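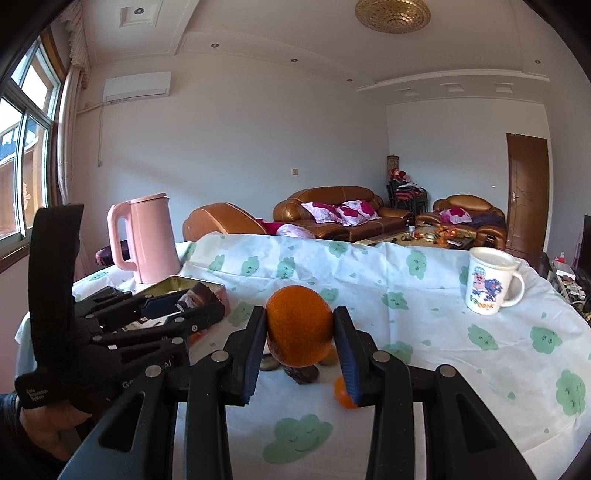 Vullberg

Home | Files | Format | Licence | Changes

# Plornau Tabletop

Last updated: August

Plornau Tabletop is a set of two-handed household demonstrations for teaching robot arms to sort, pack and tidy. A person holds a gripper in each hand and does the job at a real table in a real home. No arm is in the room at all, so people move at their own pace, and you can see it in the data – the motion is lovely and smooth!

## What's inside

- 2000 demonstrations, nearly all of them two-handed
- 40 task prompts, written as one plain sentence each
- wrist video from both grippers
- gripper opening and 6-DoF pose for each hand, on a shared clock

Fruit and small wrapped foods turn up a lot. An orange is a great teacher: it's heavy for its size, it rolls, and it fills the fingers so fully that the wrist camera loses most of what is behind it. Shiny wrappers over dark contents are the other favourite, especially going in and out of tins. If your policy copes with both in one episode, please tell us, we'd love to see it.

## Layout

Each episode is a folder:

 ep_0001/
 left.mp4
 right.mp4
 state.parquet
 prompt.txt

Gripper opening is stored raw, 0 (shut) to 1023 (wide open). Divide it yourself if you want 0 to 1. We kept the raw values so that the small squeeze at the moment of contact doesn't get rounded away.

Poses are in metres and quaternions (x, y, z, w). The origin is wherever the left gripper was when recording began, so don't compare absolute positions between episodes.

## Splits

`train` and `val` share homes. `test_hadbridge` doesn't: every home in it is unseen, with its own furniture, light and tablecloths. Report that one if you only report one.

## Known problems

- Patterned cloths can confuse the tracker. Check `track_ok` before training.
- Lenses are very wide, with dark corners. Crop or mask, but do the same at run time.
- Episodes recorded with firmware 2 have left and right swapped in `state.parquet`. The loader fixes this; your own script won't.
- Hands are sometimes in view beside the other gripper.

## Loading

 pip install plornau
 plornau fetch --split val
 plornau play ep_0001

Start with `val`, it's small. The Løken branch has a replay script for two arms and is great fun to watch, though still rough.

Contact: open an issue on the tracker | © Vullberg | Back to top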